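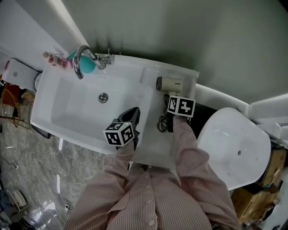
Hi all, I'm Shalini Mishra, and I'm looking for someone to help me spend our equipment money sensibly! We're Erkeo, a small shop working on robots that can handle household chores, and I've been doing the purchasing in between everything else (badly, if you ask our accountant).

**The job:** part-time equipment planner, 14 hours a week, mostly from home, with a visit to our Bandarero office now and then.

You'd be helping me put together the budget for next year's hand-held grippers. We want 40 of them in people's hands by January, and that means chargers, spare fingers, tracking markers, cases, shipping and whatever else I've forgotten. I have two quotes so far, one from Itano and one from Gautam, and they're laid out so differently that I gave up comparing them over lunch. That would be your first task – sorry!

After that:

- a parts list that somebody other than me can read
- a rent-or-buy plan for the bigger robot arms
- a repair fund, with a real number in it
- a calendar of when to order what (lead times on some of this stuff are awful)

I don't care much about degrees. If you've bought gear for a lab, a film crew or a school district, I'd love to talk. You should be fine calling a supplier and asking for a better price on 200 battery packs, and spreadsheets shouldn't make you sad.

To apply, send me a page about something you bought for work and what it ended up costing once all the extras were in. Skip the cover letter. I'll call everyone on my short list, and we'll pay you for a 4-hour trial before either of us decides anything.

Shalini
June 22, 2021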